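**Visit notes, Galteo workshop, March 2026**

Reached the site by the side entrance. Sign-in took a few minutes because the visitor badges were still at the other building. Unathi Kekana led the tour, which covers the wood store, the finishing room and the assembly hall, in that order.

The wood store is held at a steady humidity. Stock comes in from Fourie as planed strips and stays on the racks until the moisture readings settle. Boards glued up in August gave the most trouble last year, mainly cupping, and the racks have since been moved away from the loading door. Kekana put the current output at 900 boards a month, across two sizes.

The larger size is the one used throughout the hall as a work surface. It is light maple, glued up in alternating pale and honey-colored bands, with the strips running the long way. Small knots are accepted in the top face if they are tight. I asked about oil and was told two coats, with a light sanding between them.
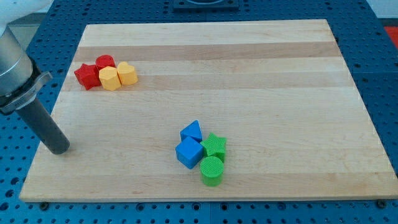

The worktables are blue metal, drilled all over in a regular grid, so fixtures can be bolted down wherever they are needed. A board laid on top gives the shape blocks a flat surface with no holes for a corner to catch in. The blocks are chunky plastic, handled in sets of four, in shapes such as stars, cubes and cylinders. Two sets fit on one board with room between them.

Most of my questions were about wear. Bare metal scuffs the plastic, according to Kekana, and a rubber mat holds dust. Maple marks slowly and can be sanded back. The hall keeps 63 boards in rotation and pulls any that rock on the table.

The finishing room was closed for a filter change, so I saw it only through the door. Drying racks on the left, a sink at the back, and a Vudetti extractor that is louder than it should be — the bearing is on order.

Parking is behind the wood store. Closed shoes are required in the hall, and the floor by the loading door is uneven. Written questions on board sizes go to the front office, which also holds the moisture logs for anyone who wants to read them.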